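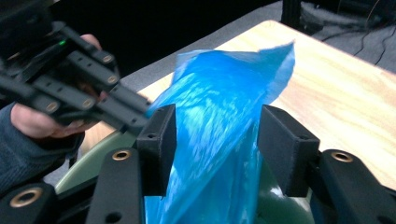 I moved to Ultholm in March and it took me until last week to understand the garbage rules. The town runs on a two-stream system, which sounds simple until you read the leaflet. Recycling goes in a clear bag, and everything else goes in a coloured one. I use translucent blue plastic bags like this one, the crinkly sort that go pale where the film gets stretched. Black bags are left at the curb with a sticker on them. I've had two stickers.

The limit is four bags per household every second week. Cardboard has to be flattened and tied, and the depot on Dubey Road won't take it if there is tape on it. Yogurt tubs are fine but the lids aren't. I rang the town office about the lids and was told it has to do with the sorting line at Trasach.

Giorgia Cirillo two doors down has been here longer than I have and keeps her pickup calendar inside the pantry door, so I photocopied it. Holiday weeks are shifted by a day and she had pencilled those in.

The one thing I still haven't sorted out is the old paint. There are tins in the shed from the previous owners, a few of them rusted shut. The depot takes paint on the first Saturday morning of the month, before noon. I'll load up the car for the next one and bring the dead microwave too.

Posted June 14, 2022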